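The Big Shed Clear-Out, in Pictures

Welcome, and thank you for stopping by! It has been a long while since I put up a new gallery, and the reason is simple enough - we have been sorting out the shed behind the house on Mallow Lane, and it took every spare hour we had. I had pictured one Saturday with the radio on. It took three, plus a good many evenings after supper, and by the end of it I knew that shed better than I know my own kitchen.

When we moved in, the previous owners left us the shelves and everything on them, and over the years we added plenty of our own. Jars of screws, ends of rope, half a croquet set, a seed catalog older than our youngest. I am a keeper by nature (I come from a family of keepers) so I made myself a rule before I began. Anything I could name and use would go back on a shelf, anything I could name but not use would go in the giveaway box, and anything I couldn't name at all would have to wait for a second opinion. 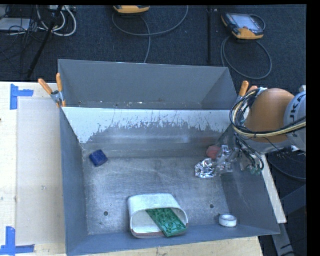 The second opinions took up most of our evenings, I'm afraid, but they were good company. Small things are so much slower than big ones! You can decide about a wheelbarrow in a minute, and then spend a quarter of an hour turning over some little bit of plastic and wondering what it once belonged to. A roomy metal bin is a great help with this sort of sorting, and I would recommend one to anybody. Things can't roll off the table and under the workbench, and when you get called in to supper you can just leave it all where it lies.

The shelves themselves got a good scrubbing with warm water and dish soap, and then a coat of the cream paint left over from the hallway. I had meant to do only the fronts, but once you have a brush in your hand it seems a shame to stop, so the undersides are cream too, for the benefit of the spiders.

The giveaway box turned into 3 boxes, and they all went over to the swap table in Bosley, where I was very strict with myself and came home with just one flowerpot and a perfectly good watering can. The croquet set stayed. We are two mallets short, but you can play a nice slow game by sharing, and we mean to try it before the lawn gets too wet in October.

Next up is the attic, when I have got my breath back. I may leave that one until spring.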